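Kodum Support Center
Ticket: Basket carry routine stops with "grip not confirmed"
Product: Kodum Unico hand kit, four-finger version, with wrist camera
Submitted by: Baptiste Leclerc
Status: Waiting on customer

Baptiste Leclerc wrote:

Hello, and thank you in advance for reading what is going to be a long one. We have the Unico on a 30-day trial here at Perrin, where we fit out small grocery stores, and overall we're very fond of it. Boxes, bottles, bags of rice, all fine. The trouble is shopping baskets, which are of course the very thing our customer wants it for!

The hand goes over the handle, the fingers curl, and then the routine sits there for a while and gives up with "grip not confirmed." I ran it 30 times this morning with the same basket and got that message on 17 of them. The other times it carried on to the lift step as if there had never been a problem.

What I've tried so far:
Restarted the controller and the hand, twice.
Wiped the fingertip pads with a dry cloth, as the setup booklet says.
Ran the open-and-close check from the maintenance menu. It passed.
Raised the grip force from 9 to 19. No real difference that I could see, and I put it back.

The wrist camera view from one of the basket runs is attached, with the fingers closed over the handle.

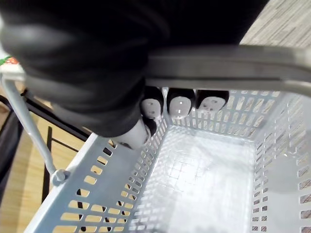
Attachment 1: Wrist view, hand over the handle, thumb tip against the near rim of the basket.

I should mention that we're using the stock "bar handle" grasp and haven't taught it anything of our own. My colleague thinks we ought to have bought the soft pads from Buller instead of staying with the standard ones, but I'd like to hear from you before I spend more of the trial budget (I've had one awkward conversation about that already).

Warm regards,
Baptiste

Kodum Support wrote:

Hi Baptiste,

Thanks for such a thorough write-up, it saves us both a few rounds of email. Please hold off on the pads for now.

The view you attached helps. The thumb is touching the rim, and the other three fingertips are down inside the basket below the handle. The bar handle grasp expects the thumb to close toward the handle, so contact with a rim can leave it short of its target. I can't say from one view that this is what happens on every failed run, but it's where I would start.

Could you try the following, with the basket empty?
1. Open the grasp settings and save a copy of "bar handle" under a new name.
2. In the copy, raise the approach height by 9 mm.
3. Set the thumb to close last.
4. Leave the grip force where you had it originally.
5. Run it 17 times and send us the log from the controller, good runs included.

If the message still comes up, look at the thumb contact line in the log. A reading before the fingers finish closing would point to the rim. No reading at all would make me want to look at the thumb sensor, and we'd swap the hand under the trial terms.

Baptiste Leclerc wrote:

That makes a lot of sense, and I feel a little silly for staring at the handle all morning and never once at the thumb. I've saved the copy and changed the two settings. The test bench is taken until 3 p.m., so I'll do the runs after that and upload the log here. Would the extra height have to come out again for our deeper baskets, or can one grasp cover both?

Kodum Support wrote:

Keep them separate for now, one saved grasp per basket type. Once we have your log I can tell you whether they can be merged. I've set the ticket to waiting, and it will reopen by itself when you upload.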